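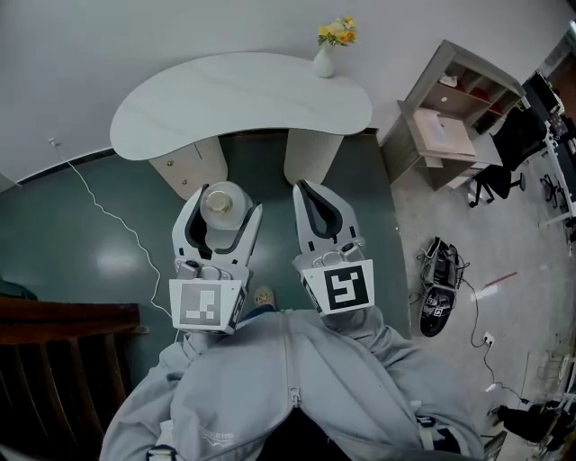
Minutes, Tuvden Demonstration Data Working Group
December, 10:00 a.m., upstairs at Clilport

Present: Esi Abubakari (chair), Mulugeta Jemal, Birutė Jaunzems, Dale Kennedy (by phone, mostly)
Minutes: Maximiliano Vallejo
Apologies: none received, none expected

1. Previous minutes

Accepted, with one correction. Dale did not "agree to relabel the November batch." Dale "agreed that the November batch should be relabeled." The chair asked who would be doing it in that case. Carried over to item 7, where it has lived since summer.

2. Where we are with collection

Mulugeta reported 456 accepted demonstrations for the jar task. The target agreed with Bouchard is 3000. The chair asked whether he felt good about that ratio. He said he felt fine about the 456.

A further 114 demonstrations are sitting in the rejected folder. Birutė has been through all of them and sorted the causes. The biggest pile is tracking loss, where a marker plate turned away or got covered by the operator's own sleeve. Next is operators starting the recording before they had picked anything up and then standing there thinking. The rest she has filed under "other," and she would like it minuted that "other" includes one complete phone conversation about a dentist.

Dale asked if the thinking ones could be trimmed and kept. Birutė said yes, if somebody writes the trimming script. Silence on the line. Dale was found to have muted himself.

ACTION: Birutė to write the trimming script, since she brought it up.

3. Marker plates

The plate on the left gripper prints gray where it ought to print black. The one on the right is much crisper. Birutė thinks this explains part of the tracking loss, though she hasn't separated it from the sleeve problem and doesn't want to be quoted as having done so. (Quoted here as not having done so.)

Mulugeta suggested reprinting both from the same file on the same printer so that whatever is wrong with them is at least wrong equally. Agreed. Old plates to be kept in a labeled envelope until the calibration has been rerun, and not in anyone's coat.

ACTION: Mulugeta to reprint and remount both plates, then rerun calibration before any more recording.

4. Jar task: what counts as a demonstration

Long discussion, shortened here out of kindness.

The current instruction sheet says "pick up the jar and place it on the table." Operators have read this in every way English allows. Some put the jar down in the middle of the tabletop, some right on the edge, and one person has a habit of sliding it up beside the flower vase, where it does look nice. Dale said variety is good for the model. Birutė said variety in how you get there is good, and variety in what you were trying to do is just several tasks wearing the same label.

The chair asked for a decision. After some back and forth:

– The jar goes anywhere on the tabletop, a hand's width or more from the edge.
– Vase stays where it is for a whole session. Between sessions, move it to a new spot and note the change in the log.
– One hand carries the jar. The other gripper stays open and in view, and does not help.
– Drops are kept and tagged as drops. Do not quietly rerecord them.

Maximiliano asked about the gold lid, as shiny surfaces gave trouble on the Dreltex job. Mulugeta has looked at a sample from this month and can't see a pattern in the failures either way. We will carry on with the gold lid and add a second jar with a dull one, so there is something to compare it to.

ACTION: Esi to rewrite the instruction sheet, one page, no diagrams by Dale.
ACTION: Maximiliano to buy a jar. Budget approved without a vote.

5. Room

Bouchard's reviewer wrote to say she was pleased that the background looks "lived in." The group chose to take this as a compliment.

Esi is happy with clutter around the edges, as the finished system will have to cope with people's actual rooms. She is less happy with cables crossing the floor where operators walk while looking at their hands. The white cable on the stair side will be run along the baseboard and taped. Bags go on the far side of the desk during recording, including bags belonging to people who are only going to be a minute.

Birutė asked if we should record with the chair and shelves moved, for variation. Yes, but in blocks of 20, with a line in the log for each change. The last time furniture was moved without a note, she spent an afternoon hunting for a camera fault.

ACTION: Maximiliano to tape the cable.
ACTION: Everyone, bags.

6. Operators

Sessions are currently as long as the operator can stand, and wrists are complaining. Mulugeta plotted rejections against time into session, and the line goes up in the second hour and keeps going. Sessions will now be capped at one hour with a break in the middle. Dale pointed out that this slows us down. Mulugeta pointed at the plot, then remembered Dale was on the phone and described it to him.

Clothing: loose sleeves to be pushed up or tucked in before recording. Jackets are allowed, as the heating upstairs is what it is. Footwear came up briefly. Slippers are not forbidden, but the stairs are steep and the chair would prefer something with a back.

We still need two more operators. Everyone recorded so far is right-handed, so the jar mostly travels in the right gripper. Birutė would like at least one left-hander, and until we find one, right-handers should do every other block with the left. They will be slow at it. Slow is fine. The reviewer has already been told.

ACTION: Esi to ask downstairs for left-handed people, tactfully.

7. Relabeling the November batch

Discussed. Dale's line dropped at 11:20 and he did not rejoin. Assigned to Dale.

8. Any other business

Birutė asked that file names stop including the word "final." Agreed by all, including the two people responsible.

Maximiliano asked who waters the flowers. Not settled.

Next meeting after the calibration rerun, same room, Dale in person if possible. Closed 11:35 a.m.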